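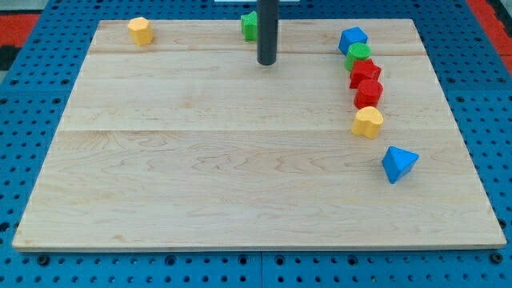 Assunta Fontana writes that the list we handed out in March was fine as far as it went, but that it went as far as the dome door and stopped, and could somebody please add the ladder. The ladder is now item 2. Her other remarks are entered where they belong, mostly unedited.

ZATSTEAD OBSERVATORY
Pre-session safety check, public viewing nights
Revised 7/2/20

To be filled in by whoever has the keys, before the gate is opened. Mark each line OK, FIX or CLOSED. "Fine" is not a mark.

1. Path from parking area to dome
Red path lights working, no trip hazards, gravel raked off the step.
Mark: OK
Comment: The third light blinks. Visitors ask if it is a satellite. Leave it unless it goes out.

2. Observing ladder
Feet level, rubber caps on, all 6 treads tight, handrail bolted.
Mark: FIX
Comment: Top tread turns a little under the heel. Fontana: "You only find this out when you are looking at Saturn, and then you are looking at the floor." Adults and children both stay on the lower treads until the bolt is replaced.

3. Dome shutter
Runs fully open and fully closed under power, then by hand crank. Stop button tested from both sides of the room.
Mark: OK
Comment: Motor draws well and sounds like a goat. It has sounded like a goat since we bought it. Report any other animal.

4. Dome rotation
One full turn with no one leaning on the wall. Pinch guard in place at the drive wheel.
Mark: OK
Comment: Guard was found on the windowsill and put back. It does no guarding from the windowsill.

5. Main telescope (the Joden)
Counterweights locked, safety screw on the end of the shaft, clutches hold with the tube level.
Mark: OK
Comment: Add the 2 extra pounds if the big eyepiece is used. Without them the tube drifts down slowly, and people politely follow it until they are kneeling.

6. Finder scope and solar filter
Finder capped or removed for any daytime session. Filter held up to a lamp and checked for pinholes, then taped on.
Mark: CLOSED
Comment: One pinhole. No sun viewing until the new filter comes from Tesora. Fontana would like it written down that "it's a very small hole" is no comfort when the thing behind it is the sun. Written down.

7. Green laser pointer
Locked in drawer, key with session leader, never aimed near aircraft or over the road.
Mark: OK
Comment: Drawer sticks. Good.

8. Cables and power
Cords taped or under the mat, outlet tester shows no fault, dew heaters not touching plastic.
Mark: FIX
Comment: Cord to the Mwakyusa camera crosses the doorway again. Reroute behind the desk -- there is a hook for it.

9. Head count
No more than 22 people inside, 28 on the site.
Mark: OK
Comment: Use the clicker. Guessing in the dark has not gone well.

10. Exit and first aid
Door opens outward with one push, kit sealed, red flashlight on the nail.
Mark: OK
Comment: Flashlight present, batteries in a different flashlight. Swapped.

Open items: 2, 6, 8. Night viewing may go ahead with the ladder limit in force and the camera cord moved first. Initial the sheet and leave it on the clipboard by the door.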